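Site visit notes: Stillura hand-held gripper line, Flemelholm
3/4/18 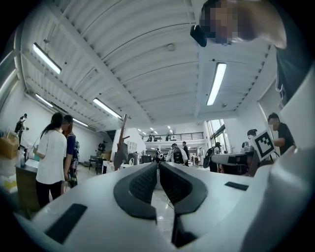

Hand-held gripper in the main hall at Flemelholm, fingers set to a narrow gap.

Stillura opened the Flemelholm hall to outside maintenance people for one afternoon. I went for the upkeep procedure on the hand-held grippers, having two older units of our own at Ashby that drift out of alignment.

Tegan Whitelaw took our group through it. The housing is white and smooth, and the two black fingers face each other across the middle. Both have texture on the inner face, and that texture is the wear item. Stillura wipes the pads down at the end of each shift and checks them under a lamp for flat spots. When one pad is worn they change both, as a new pad against an old one makes the grip pull to one side.

Setting the gap comes next. The fingers are closed on a 2 mm shim, the stop is locked, and the tool is cycled 50 times before the shim goes back in. If it drags or rattles, the stop is reset and the count starts over. Whitelaw does not allow splitting the difference by bending a finger. We have done that at Ashby, and it explains at least one of our cracked mounts.

Cable faults take up more bench time than finger faults. The usual break is inside the jacket close to the strain relief, where it can't be seen. The test is to flex the cable by hand with a meter on it and watch for dropouts. Spares are cut to one length and stored in coils, never folded.

A printed marker board with a black square pattern was in use at the right side of the hall, near a bench with a robotic arm on it. I did not get time at that station.

Records are kept on a card per tool, with pad changes, gap setting and cable swaps. Gurlow, the parts supplier, ships pads in matched pairs, and the pair number goes on the card too.

Still to find out: torque for the stop screw, and whether the Gurlow pads fit our older fingers. Whitelaw is sending the drawing.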